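Anard Door and Window Chime for Families
Sold by Goodwin Home Safety, Jolturville

Most child safety gadgets promise more than they do, and we stock very few of them. The Anard chime made the list after a long trial because it does one dull job. You stick one half to the door and the other to the jamb. When they come apart, the base unit makes a noise.

The box says "whole home peace of mind." We would ignore that. A chime tells you a door has opened. It won't tell you who opened it, and it won't stop a three-year-old who is already halfway down the driveway. If you need a door to stay shut, buy a lock or a high latch first.

The maker claims a range of 200 feet. In our store in Jolturville, with two brick walls in between, we lost the signal at 73. Plan on the lower number.

In the pack
4 door sensors
1 plug-in base unit
Sticky pads and screws (use the screws – the pads let go in warm weather)
Batteries for the sensors

Volume has three settings. Low is useless if the TV is on. High will wake a baby, so think about where you plug in the base.
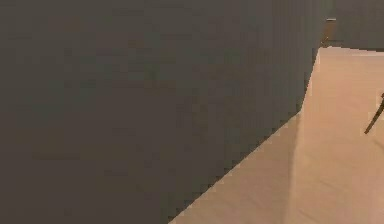
There is an app, and we can't say much for it. It asks for your email before it will do anything, and alerts reached our phones late more often than we liked. The chime works fine without it.

Carleen Rewi at our Oltcombe store tests every returned unit herself. Her main complaint is the low battery light, which is tiny and sits on the side facing the wall. Check your sensors by opening each door once a month.

Stock number 752. Returns accepted at either store with the base unit and all sensors. The Oltcombe store is closed Wednesday.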